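Workshop notebook, March

Started just after 7 and had the first order of service off the press before the kettle had boiled twice, so I was feeling smug. It didn't last!

The job is a folded order of service for the Tkachuk family, plus memorial cards to match. They want 40 of the booklets and 400 of the little cards, which sounds lopsided until you remember that the cards get posted out to everyone who can't travel. The chapel at Drulla is tiny anyway (I've sat in it, your knees touch the pew in front).

Paper

I went with the Tarnness cream for the cover and the thinner white inside. The cream is lovely to handle but it cracks along the fold if you go against the grain, and guess who cut the first lot the wrong way round. I've put those to one side for proofs. If you're picking this up after me, the grain runs the short way on the big sheets, whatever the wrapper says. I've drawn an arrow on the top sheet in pencil.

Scoring first helps a lot, even with the grain right. I used the blunter wheel and went over it once, lightly. Twice made a shiny line you could see from across the room, and on a plain cream cover there's nothing to hide it.

Wording

Third proof now. The family changed "passed away" to "died" and then back again, which is completely their business, and I'd sooner run another proof than have somebody wince at it on the day. They've also asked for the grandchildren to be listed by age and not alphabetically, so please don't tidy that up! The hymn numbers came from the old green book and the chapel has the new one. I've taken the numbers off altogether and set the words out in full, which pushed the closing prayer onto the back page. It looks better there, I think. More air round it.

One thing I nearly missed: the date of birth on the card and the one on the booklet were a year apart. Rang and checked, the booklet was right. I've corrected the card file and thrown the old one away so it can't creep back in. 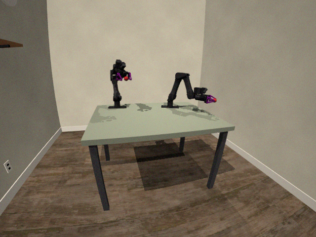

Ink and drying

The Brisance black is slow on this stock. I gave the first sheets 20 minutes and still got a grey thumb on the inside page, so I left the rest on the rack over lunch and they were fine by two. The cards are coated on one side only, and that's the side with the verse, so stack them verse up and don't square the pile until they've had a proper rest. I lost some 20 cards to smudging before I worked that out (there are overs, we're all right).

The border was printing heavier on the left. Packed the right side with one sheet of tissue and it evened up nicely.

Still to do

Fold and stitch the booklets. Trim the cards, with a new blade please, the old one is leaving a furry edge. Find the narrow purple ribbon for the family's own copies, it was in the drawer under the guillotine and now it isn't. Ring Drulla and ask what time they unlock, as I'd like to drop the box off before the flowers arrive and take over the porch.

Invoice can wait until the week after the funeral.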